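Helpers wanted: kitchen robot arm build, Lodley shared workshop

Jumport is a small home-automation build run out of the shared workshop in Lodley. We are putting together an arm that can work at an ordinary kitchen counter, and we need two more people from August.

You would help with gripper changes, cable routing and test runs. The jobs at the moment are picking up small items, setting them down upright and working near cabinet doors that may be open or shut. We also need someone to keep the run log in order. It is a shared spreadsheet and it has fallen behind.

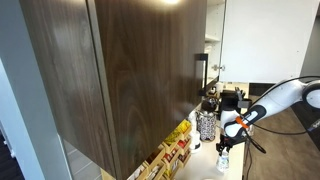 The arm at the coffee counter, gripper down at a small water bottle.

Sessions start at 6 p.m. and usually finish before 9. We ask for one evening a week over 14 weeks. There is no pay, but parts are covered, and each helper gets $40 a month toward travel. Workshop membership is included while you are on the build.

You should be comfortable with hand tools and able to follow a wiring diagram. Some Python is useful for the log work. Experience with robot arms is not required. You must be 18 or older and complete the workshop safety induction before your first session.

To apply, send a few lines on something you have built or repaired, and say which evenings you can make. Leave applications at the Lodley front desk or use the contact form on the Jumport page. Mark them "Counter arm."

Parking is behind the building, off Wendholm Road.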